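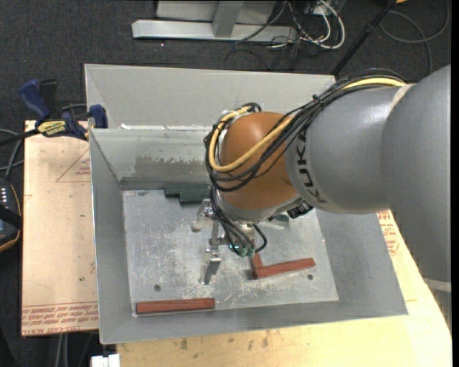
## 3. Printing the Kullano activity pack

The Skaren family film comes with a free activity pack. The box on the download page says it "prints perfectly on any home printer." I'd test that before you promise anything to a room full of kids.

1. Download the pack from the Kullano page. It has 22 pages, and you won't want them all.
2. Open the file in a PDF reader. The browser preview cropped the maze on both computers I tried.
3. Set the scale to "Actual size." "Fit to page" shrinks the bingo cards until the squares no longer match the counters.
4. Print page 3 by itself and check the margins.
5. Print the remaining pages you picked, single-sided.

**Note:** The pack calls the word search "ages 4 and up." Ghizlane Fawzy tried it with her second graders and most of them gave up. Keep it for the older ones.

**Caution:** The coloring pages have solid black backgrounds. Twelve copies will eat a cartridge. Choose "Draft" in the print settings.

The Ragab card stock advertised on the last page is optional, whatever the ad says. Plain paper held up fine for everything except the masks.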